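December 20, 2021. Ridstead, bench notes

Last proper session before the break, and I want this written down while I still remember it. The sorting cell ran blocks all morning and I mostly watched, which is a strange way to be paid! Two years ago I'd have been on that stool with a tray on my knees, doing 2000 pieces a week by hand and listening to the radio.

What's changed for us is the shape of the day more than the amount of work. The picking has gone, fine, my wrists don't miss it. But now I get called over for every odd grip, so I'm up and down 16 times before lunch and never get a run at anything. The late shift say the same. They used to chat across the bench, and now one person minds the arms while the other does paperwork in the side room (where it's warmer, to be fair).

Settings for whoever picks this up in January: grip force at 80, slow approach, leave the wait before lifting alone. I tried it shorter and didn't like it. The Kwan fixture is still on loan to Drambridge, so don't go looking for it.

Also, the training sheet needs redoing. It tells people which button to press and says nothing on when to step in, and that's most of the job now. I've started a page on it, with the soft blocks first as they're what new starters get.
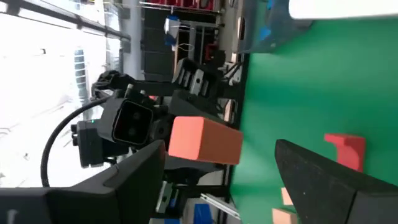 Lukow wrote back on the draft that stepping in should count as skilled time and go on the rota as such, with a name against it, or it'll keep getting squeezed in between other jobs. Drambridge already do it that way, apparently. I'm for it. I've put a line in the draft and left the hours blank until we've talked to the late shift.

Still to do: spare finger pads, new stool.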